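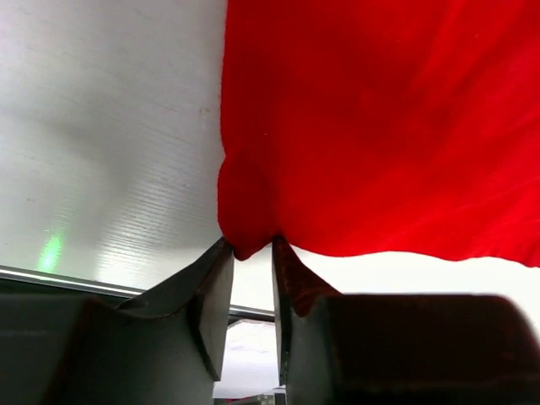 Slide 1: red cloth, soft side up.

Wait for the door to stop banging. Say good evening. Don't thank the venue for the heating until you have checked that it's on.

The talk is about blankets on long train journeys, and why I have spent more of my adult life thinking about them than is healthy. I'll be going from the old hire rugs to the sealed packets you get now, with a stop at Brisell Junction for the quarrel over the deposit.

Slide 2: the hire rug.
At Brisell you could hire a rug and a pillow from a trolley on platform 6. You paid a deposit, travelled all night under something that smelled of the previous passenger's pipe, and handed it in at Reltia. In theory. Pause here. The Briggs company, who ran the trolleys, sent out 100 rugs one March and got 26 back. Let them do the sum themselves, there's always one who shouts it out.

Slide 3: the notice.
Read the notice aloud, slowly: "Passengers are reminded that the rug is not a souvenir." I own two. Don't say that if anyone from the railway society is in.

Slide 4: colour.
Briggs went over to a loud colour on the grounds that a thief would be ashamed to have it on the bed. This misjudged thieves. It did mean that for years you could walk down certain streets in Reltia and see railway property airing on the line, perfectly cheerful. Grey came back in afterwards and everyone was colder, or said they were.

Slide 5: washing.
Keep this short. Last time it ran on and we lost the back row. Main point: the laundry at Zikora charged by weight, so rugs got thinner every time the contract came up. By the end you could read a timetable through one.

Slide 6: the packet.
Pass round the modern one, still sealed. Ask who has ever managed to open it without waking the compartment. Mention the size, which suits a child or a tall cat. If the slides have jammed by now, carry on and wave your arms.

Questions.
Someone will ask about sleeping-car sheets. That is a different talk and I charge for it. Someone else will have an uncle. Allow the uncle 60 seconds, then tea - and get the sealed packet back before they leave.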